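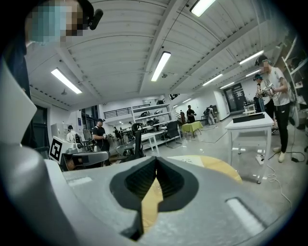
Pandport is a plain-text inventory of the furniture, lamps and floor things in shared work rooms. I started it because our building in Plilbridge has many rooms which are used by different groups, and after each week the tables were standing in another place and it was not written anywhere where they belong. The large room has most of the typical difficulties: a white ribbed ceiling with beams and ducts, long fluorescent lights which go toward the back, a light gray floor, and cables lying beside and under a white table with thin legs. Each of these has its own kind of entry, and the rules are given below.

Version 3, September 2026

What is in the inventory

There are 651 entries in this version, from 13 rooms. One entry is one thing which can be moved, replaced or cleaned separately. A table is one entry. A shelving unit is one entry, but what stands on it is a second entry of the type "contents", because the contents change every week and the shelf does not. Ceilings, walls and floors are entered once per room and get no number plate.

The two biggest rooms are called Ouellet and Joris, after the names on the old door signs. They are almost equal in size, and people often confuse them in their messages. Please write the full name of the room and never only "the large one".

Files

rooms.csv has one line for every room, with the name, the floor type, the ceiling type and the date of the last visit.

items.csv has one line for every thing. It is the main file.

moves.csv is a list of changes of place. A line is added when a thing goes from one room to another, or from one wall to another in the same room. Small shifts are not recorded.

notes.txt is free text. It is not always in good order, and some notes are in two languages.

The columns of items.csv

item_id: a number, given in the order of entering. Numbers of removed things are not used again.

room: the name as in rooms.csv.

type: table, chair, shelf, contents, lamp, cable, box, other. If you are in doubt between box and other, take box when it has the shape of one. Long black things on tables were a source of many wrong entries in version 2, when each person guessed what they were. Now we write the color and the shape and leave the use empty until somebody who knows has filled it.

color: one everyday word, for example white, gray, black, tan. Do not write "off-white" or "light anthracite".

place: wall (left, right, back, front, seen from the main door), middle, or ceiling.

state: good, worn, broken, unknown.

width_cm: measured with a tape at the widest point. Empty is allowed and is better than a guess. Most tables in the inventory have a width of 80.

remark: optional, one sentence.

Rules for lamps

Every long ceiling lamp is its own line, also when several are connected to the same switch. A lamp which is on gets the state "good", and a lamp which flickers gets "worn". Lamps are entered from the main door toward the back, first left and then right. In rooms where the lamps hang at an angle to the beams, write "slanting" in the remark. Please do not climb on the tables to read the label of a lamp. The thin legs are not made for this, and Ouellet has already lost one table in that way.

Rules for cables

Cables are difficult. In version 1 every cable had its own line, and the file was wrong after one day. Now all cables which belong to one table are one line together, with the colors in the remark ("white and black"). A cable which crosses a place where people walk gets the word "crossing" in the remark, so that it can be searched. If you can bring it closer to the wall or tape it down, do this first and make the entry after.

Rules for shelves

The white shelving units along the walls stay where they are. They do not need a line in moves.csv when they are pulled forward for cleaning. For the contents, a short general description is enough: "assorted small items", "folders", "cups and cleaning cloths". Private bags and coats are never entered, and also no names of persons.

How the entries were made

Most rooms were visited in the afternoon, with people still working in them. We entered the furniture as it was standing and did not ask anybody to make place. For this reason a chair may be missing when somebody had carried it next door. Trevor Sawatzky checked the entries for Joris a second time and corrected the widths of the tables there. The other rooms have been checked only by me.

Known problems

The back part of Ouellet is incomplete, and the smaller lamps there have no widths.

The word "middle" is used too much. In a long room it says very little. I think about dividing it into "middle front" and "middle back", but this would change many lines and I have not decided.

Some tan surfaces are entered as "other" with no remark. These are partly floor mats and partly boards, and they must be looked at again.

moves.csv has no entries before version 2.

How to send corrections

Send the item_id, the column and the new value, one correction per line. If the thing has no entry yet, write "new" in place of the item_id and fill at least room, type, color and place. Corrections are put in on Fridays. For a whole room, please write to me before you begin, so that two people do not measure the same tables.

The files may be copied and changed for your own building. If you translate the column names, keep item_id as it is, otherwise the moves cannot be matched.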